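Let the students tie the knots

Opinion, by Sanne Wouters

Every September the robotics course at Hou takes on 19 students, and every year somebody asks why they spend so long on suturing. The complaint is that it's slow and belongs to surgeons. Engineers, they say, should be building the arm or writing the control code.

I used to half agree. When I joined, the suturing block was 2 afternoons. Åsmund Lundgren, who set up the course, wanted 80 hours of it and got his way. I thought it was far too much. I don't now.

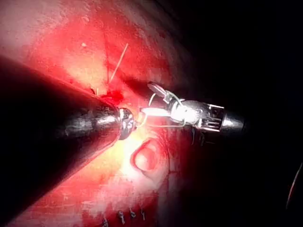
Suturing is the quickest way I know to teach a student what a tool is like to use. On a drawing, a jaw is a jaw and a cable is a cable. Put a thread into the job and the drawing stops being enough. The thread loops round the jaws and passes close to the cables and pulleys of the wrist, and the second instrument has its tip nearly touching the first. A student who has worked in that much space will think harder about the shape of a wrist housing than one who has only read about it.

It also teaches them to be patient with users. Last year's group wrote 563 lines of notes on their own mistakes, and most of those were about losing hold of the thread or pulling at a poor angle. Very few were about the software. I'd want any future designer to read them.

There is a fair case against. Time on the console is dear, and the project on motion planning was cut to make room — I was sorry to see it go. Some students will never work on surgical machines at all. But planning can be taught on a laptop in the evening, and handling can't. If the course has to lose something next year, I would shorten the lectures first, mine included.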